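Table Setting and Clearing in a Shared Workspace
Student Project Report, Household Studies Group
Prepared by Chutima Siriwan and Gitau Bakilana
Supervisor: Maritza Ríos

1. Purpose

The project examined how a small wooden table may be set for one person and cleared again with a limited number of articles. The work was carried out in September in the open-plan workspace at Bostport.

2. Articles and Layout

The articles included a large rectangular tray, an amber faceted glass, an orange plate, a fork, a spoon and a small potted plant.

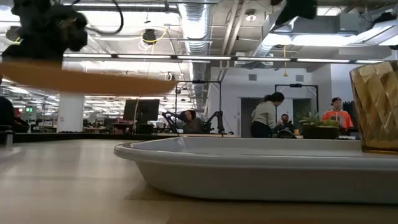 The tray takes up more of the table than any other article. The group therefore agreed to decide its position first and to fit the remaining articles into the space left over.

3. Flatware

The fork and spoon are treated as a pair and are laid side by side, pointing the same way.
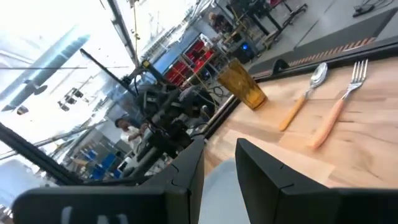

Lertchai Boonyarit proposed that the pair be kept clear of the plate until the final stage – a rule adopted after 10 practice rounds.

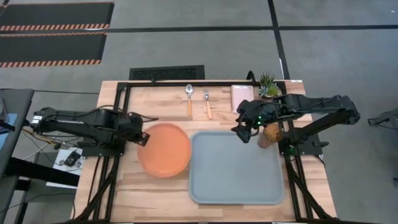
4. Clearing

Clearing begins with the plate and the glass. The plant stays on the table throughout and is moved only for wiping.

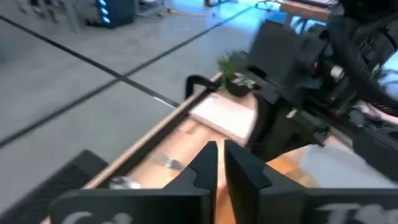
Flatware is collected last. The group recorded 48 rounds in all, of which 2 were set aside owing to incomplete notes. The written record is kept by Napaporn Chaiyaporn.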